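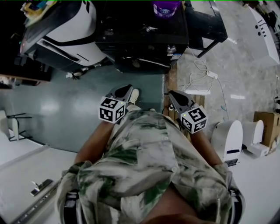 Short thread on secondhand shirts, after a year of buying almost nothing new. I started on 1 Apr 2023 with a simple rule: no new shirts until the old ones wore out. Most of what I know now comes from getting it wrong. Patterned short-sleeved button-ups are the easiest place to start. On a mottled one like this, white and gray with patches of dark green, a small stain or a faded spot barely registers. On a plain white shirt you see everything.

Check the collar first. Fold it up and look at the crease on the inside. If the fabric is fuzzy there, it will split within a few months. I passed on a nice Bruton shirt for this reason and don't regret it.

Then the armpits. Turn the shirt inside out and hold it up to a window. Yellow marks on cotton can come out with a long soak. Stiff, shiny patches have never come out for me.

Ignore the size on the label. I own a medium and an extra large that fit the same. Bring a shirt you like, lay it flat on top of the one in the store, and compare the shoulder seams and the length. Takes a minute.

Missing buttons are fine. A lot of shirts have a spare sewn to the side seam near the hem. If not, move the bottom button up and put any odd one at the bottom, where it gets tucked in.

Small repairs I do myself. Anything with the collar or cuffs goes to Fovska, the alterations place by the post office. They turned a worn collar for me in June and it cost less than lunch. Drop-off is mornings only.

Washing: cold, inside out, hang dry. I used to run everything through the dryer and the lint trap told the story. My one good linen shirt shrank enough that my niece has it now.

Total for the year was $262, repairs included. The most I paid for one shirt was $20, for a heavy flannel with a Fullel label. Still wearing it.

Someone asked about buying online. I do it less. Photos hide collar wear, and returns are a pain. If you have to, ask the seller for the chest measurement, pit to pit - and ask if they smoke.

Next up is pants, which I am much worse at. If you know a way to judge the knees on old corduroys, reply and tell me.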